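Unit 7: Routine Care of the Hand-Held Gripper
Course handout, Stisia Technical Program, April 2024
Prepared by Žydrūnas Pētersons

7.1 Scope

This unit covers the two-finger hand-held gripper used at the Pikell bench. The wrist camera looks forward between the fingers. Students should already have read Unit 6 (mounting and cabling). Arm-mounted grippers are covered in Unit 9.

7.2 Service interval

The working interval is 3,000 closing cycles. The counter in the Dimel logging software is read at the start of each session and copied to the bench sheet. A tool that reads 2,684 may be used for a short session but not for a full one. Reset the counter only after the pivot check in 7.4 is signed off. Do not reset it after a camera change alone.

7.3 Camera view check

Grip a rounded object of medium size and look at the live view. Both fingers should show in the lower corners. Large objects come very close to the lens and lose focus, and this is accepted. Judge the camera by the fingers, which should be clearer than the object.

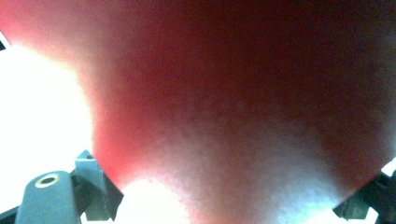 Fig. 7.1. Large red object between the fingers, wrist camera view. Pivot hole with brass-colored rim at lower left.

Two points on exposure. First, a bright background will blow out to white and spill over the edge of the object. Lower the exposure until the outline of the finger on the bright side is clean, then stop. Second, lock the setting before recording. With automatic exposure left on, the finger on the dark side changes tone each time the object moves, and the tracking step loses it.

If one finger sits higher in the view than the other with the jaws closed on the gauge block, loosen the two camera screws, square the bracket and tighten again. Do not correct a tilted camera in software.

7.4 Pivot and link check

Power off and unplug the tool. Open the jaws by hand to the stop. Hold the body still and push each finger sideways at the tip. Any play that can be felt means the pivot is worn or its screw has backed out. Check the left side and the right side separately and write down both results.
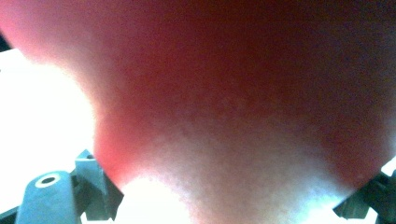 Wipe the link arms with a dry cloth. Put one drop of Stüber light oil on each pivot and work the jaws through 11 full strokes. Remove the excess. Oil on the finger pads must be cleaned off before the tool is used again.

7.5 After service

Plug in, home the jaws and run the 700-cycle test with no object. Listen for clicking near full close. Repeat 7.3 and save one still with the bench sheet.

Reading for next session: Unit 8, finger pad replacement. Bench sheets for this unit are due in May.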